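Hospedarias de Stiltham deixam de trocar a roupa de cama todos os dias

As pequenas hospedarias de Stiltham vão deixar de mudar lençóis e toalhas diariamente a partir de agosto. A medida foi acertada entre os proprietários no fim da época baixa e aplica-se a estadias de duas noites ou mais. Quem quiser roupa lavada todos os dias pode continuar a pedi-la, sem custo, desde que avise na receção até às 10h00.

A decisão junta 110 quartos, distribuídos por casas que, na maior parte, não têm lavandaria própria. A roupa segue para a Baert, a empresa que serve a vila e as localidades vizinhas, e volta no dia seguinte. Foi a subida do preço desse serviço, anunciada na primavera, que levou os proprietários a reunir-se.

Tracey Rudd, dona da hospedaria Erkadik e porta-voz do grupo, diz que a conta da lavandaria passou a ser a segunda maior despesa da casa, logo a seguir aos salários. "Havia semanas em que mandávamos lavar lençóis em que uma pessoa tinha dormido uma noite. No dia seguinte, a mesma pessoa dormia noutros lençóis e mandávamos lavar esses também", conta.
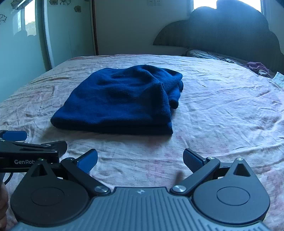 Durante a experiência feita no inverno, em apenas 4 casas, foram enviadas para lavar menos 2.222 peças do que no mesmo período do ano anterior. A contagem inclui lençóis, fronhas e toalhas de banho, mas deixa de fora os panos de cozinha e os roupões. Segundo Rudd, a ocupação nos dois invernos foi muito parecida, e por isso o grupo considera a comparação aceitável.

As regras são as mesmas para todas as casas aderentes. Os lençóis mudam-se à quarta noite e sempre que muda o hóspede. As toalhas trocam-se quando são deixadas no chão da casa de banho ou dentro da banheira; as que ficam penduradas não são recolhidas. Cobertores e mantas continuam a ser lavados segundo o calendário de cada casa — algumas fazem-no mensalmente, outras só no fim da estação.

A limpeza dos quartos mantém-se diária. O lixo é despejado, as camas são feitas e a casa de banho é lavada como até aqui. Este ponto foi o mais discutido nas reuniões, já que alguns proprietários queriam aproveitar a mudança para reduzir também as visitas aos quartos. A proposta acabou por ser retirada.

Antes de fechar o acordo, as casas deixaram um inquérito curto nos quartos. Responderam 673 hóspedes, e a maioria disse não se importar de ficar com os mesmos lençóis durante a estadia. As reservas apareceram sobretudo nas respostas de quem viajava com crianças pequenas e de quem tinha vindo fazer caminhadas, que pediam mais toalhas. Em resposta, ficou decidido que haverá toalhas suplementares no corredor de cada piso, à disposição de quem precisar.

O acordo obriga ainda as casas a informar os clientes no momento da reserva. A Sisus, que gere as marcações em linha da maior parte das hospedarias da vila, vai acrescentar uma nota à página de cada quarto e uma caixa onde se pode pedir a troca diária. Nas reservas feitas por telefone, a informação será dada de viva voz e repetida à chegada.
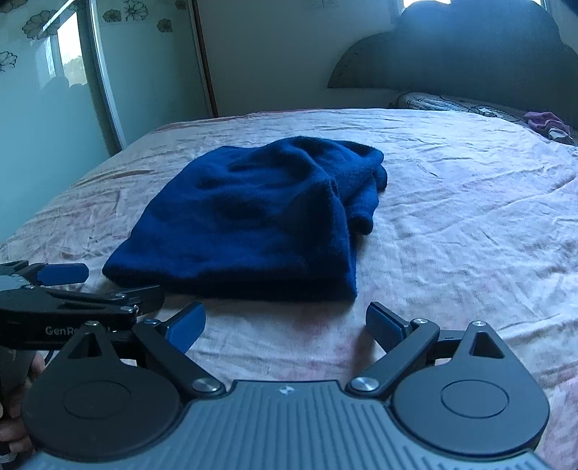

Lençol cor-de-rosa e peça azul-marinho sobre uma cama de casal.

Nem todos os proprietários aderiram. Duas casas junto à estação preferiram manter a troca diária, argumentando que recebem quase só clientes de uma noite e que pouco mudaria nas suas contas. Uma terceira, que tem máquinas próprias na cave, diz que vai esperar pelo fim do verão para decidir.

A lavandaria foi avisada com antecedência e não levantou objeções. A Baert pediu apenas que as entregas passem a ser feitas em dias fixos, para poder organizar as voltas da carrinha. Até agora, cada hospedaria telefonava quando tinha sacos cheios, e na época alta havia dias com várias recolhas na mesma rua. Os novos horários foram distribuídos às casas: as da parte alta da vila entregam de manhã, as do porto ao fim da tarde.

Para as equipas de limpeza, a principal alteração está no registo. Cada quarto passa a ter uma folha na copa do piso, com a data da última muda e os pedidos dos hóspedes. Rudd admite que no inverno houve enganos, sobretudo nas primeiras semanas, com quartos mudados duas vezes e outros esquecidos. "A folha estava na receção e as pessoas andavam no segundo piso. Agora está onde faz falta", afirma.

O grupo não prevê reduzir pessoal. As horas que se poupam a fazer camas de lavado serão usadas, pelo menos este verão, em trabalhos que costumam ficar para o outono, como virar colchões, arejar almofadas e remendar a roupa que ainda aguenta mais uma época. Os lençóis sem arranjo serão cortados para panos de limpeza — prática que na Erkadik já tem muitos anos.

Os preços dos quartos não descem. Questionada sobre isso, a porta-voz respondeu que a poupança serve para cobrir o aumento da lavandaria e que, sem ela, as diárias teriam de subir já este ano. As casas voltam a reunir-se depois do verão para comparar as contas e decidir se o sistema continua.

Comentários

marisol_p
Acho muito bem. Em casa ninguém muda os lençóis todos os dias.

Abílio R.
E os preços ficam iguais, claro. Quem poupa são eles.

hóspede frequente
Fiquei numa destas casas em fevereiro e correu tudo bem. Só faltava um gancho para pendurar as toalhas, a minha caía sempre ao chão e depois levavam-na.

Abílio R.
Pois, e contava como pedido de troca!

Teresinha
Alguém sabe se as casas do porto também entram? A notícia fala nelas por causa da carrinha, mas não traz a lista. Vamos para lá com os netos e queria perguntar pelas toalhas antes de marcar.

marisol_p
Teresinha, o melhor é telefonar. Eu liguei para a Erkadik e responderam logo.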